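5th March. Quick one before work, coffee going cold.

So the bond market had a mood last week and my portfolio had it too. I wrote in the last post that I was done checking prices every morning. Lasted two days. Rates are doing that thing where everybody is sure they're coming down, then one jobs number lands and everybody is sure they're not.

My split right now is 70 percent stocks, the rest in short bonds and cash. Was 80 until January. No grand theory behind the move – I have a roof to pay for and wanted the money somewhere boring. 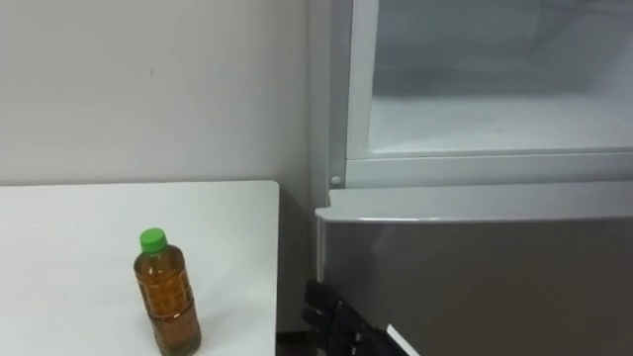 Photo: Worby

Graltero. A few of you asked. Yes I still hold it, no I haven't added. Earnings were fine, sales up a bit, but the debt is what bugs me. A big chunk of it comes due in May and they'll have to refinance at whatever rate they can get. The old loans were cheap. The new ones won't be. I read teh whole filing on Saturday and management spends one paragraph on it. One!

Drullero is the opposite story. Hardly any debt, slow growth, dividend that goes up a penny a year. Trades at over 32 times earnings though, and I can't make myself pay that for a company that sells pipe fittings. Watching it. If it drops I'll probably chicken out anyway.

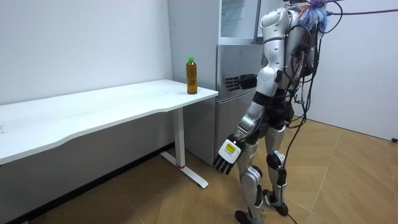 What I did this week

Sold half of Rangel. Small loss, will use it on taxes. Moved the cash into a 2 year Treasury and felt about ninety years old doing it. Also turned dividend reinvestment off on everything, want to see the cash show up for a while and decide where it goes myself.

Didn't touch the index fund. Never touch the index fund.

Consumer spending numbers are out later this week. If they're weak, stocks go up becuase rate cuts. If they're strong, stocks go up because strong. Or down, both times. I've stopped guessing.
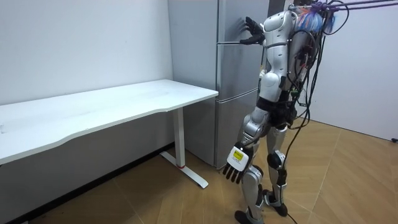 Why not just put the whole lot in Treasuries while yields are decent?
The yield is only locked in until they mature, and I won't need most of this money for a long time. Stocks for the far off stuff, Treasuries for the roof.

More when the Graltero refinancing news is out. Comments are open again, spam filter should be behaving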